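Trulden open day, Londholm site

The June open day at Trulden ran from 10 a.m. to 3 p.m. and was limited to 54 visitors, admitted in groups. The ground floor holds offices and the machine shop. The manipulation lab is one floor up, and most of the visit was spent there.

The tour started with Zullico, the in-house task scheduler. It breaks a household job into short segments, each with its own start pose and stop condition. An operator can rerun a single segment without resetting the whole job. The log shown to our group listed 469 segments, sorted by task and date. Failures are tagged by hand at the end of each shift. I asked whether the tagging would be automated and was told it is on the list, with no target date.

Tosh is the name of the arm program. Its current work is kitchen tasks at a fixed island, and the lab expects to keep that layout until the grasp data is stable. Joint torque limits are set low when visitors are present, so motion was slower than in normal runs. Cycle times from the day should not be taken as typical.
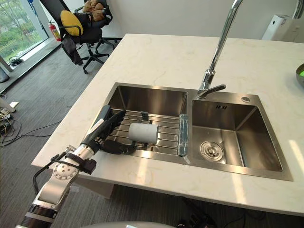 Report and photo: Lovisa Magnusson, Londholm

The sink station has a double stainless basin with a wire dish rack across the left side. A white cylindrical item lay on the rack, with the dark hand over the near rim and its fingers curled. A blue-tinted plastic strip is taped upright at the divider.

Questions were taken at the end, mostly on hand wear and spare parts. Trulden replaces finger pads after 200 hours of operation and keeps three spare sets on site. Slides are available from the front desk on request.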